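**Ticket 27: right hand gripper loses thin sticks**

Status: open
Unit: handheld pair, Kustix linkage, blue pads
Firmware: Zolora 11

**Problem**

The right gripper picks up a thin strip, holds it for a second or two, then the strip rolls out of the pads. The left one, same design and same printed parts, does not do it. Thick dowels are fine in both. The fault shows most on the flat strips when they are picked up near one end.

**Tried so far**

- Swapped the pads left to right. Fault stayed with the right gripper, so the pads are not the cause.
- Wiped the ribs with alcohol and let them dry overnight. No change.
- Tightened all the pivot bolts on the right one. It got stiff and would not open the whole way, so I backed them off a quarter turn. Still drops strips.
- Checked the encoder. Closed reads 3,246 every time, which matches what I wrote down when I built it.

Sunday I moved everything off the bench and set up on a blanket, as the bench top is slick and the strips were sliding before the jaws got to them. I wanted to rule that out. The job is the same one as before: sort the wooden sticks and strips and put them in the laundry basket.

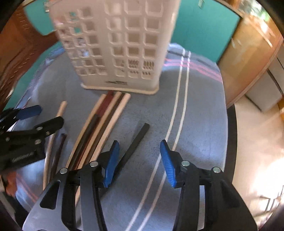 Asanka Gazi asked whether the two jaws meet square when there is nothing between them, because a closed reading only says the linkage has stopped and tells you nothing about where the pads touch. Asanka's suggestion was to close the right gripper on a sheet of paper, pull the paper from the top and then from the bottom, and see if one end is loose.

Did that the same evening. At the bottom of the pads the paper is held hard and tears. At the top it slides out with almost no pull. On the left gripper it is tight at both ends. So the right pads are touching at the base first and leaving a gap at the tips, and a thin strip caught near the tips has very little holding it.

**Cause (probable)**

One finger on the right side was printed in a different batch. I ran out of the Drenitz filament and finished with Wojcik. Laid against its partner on a flat surface, it rocks. I think it warped coming off the bed.

**Next steps**

1. Reprint the one finger in Drenitz, flat side down, with a brim. Leave it on the bed until it is cold.
2. Fit it with the old bolts and repeat the paper test before putting the pads on, then again after.
3. Shim the top of the pad with tape in the meantime. One layer helped, 2 layers made it worse at the base.
4. Write down the new closed reading. It may not be the same number.

Please leave this ticket open until the reprint is on. The shimmed gripper can be used for dowels but not for strips. The spare finger in the drawer is for the left side and will not fit.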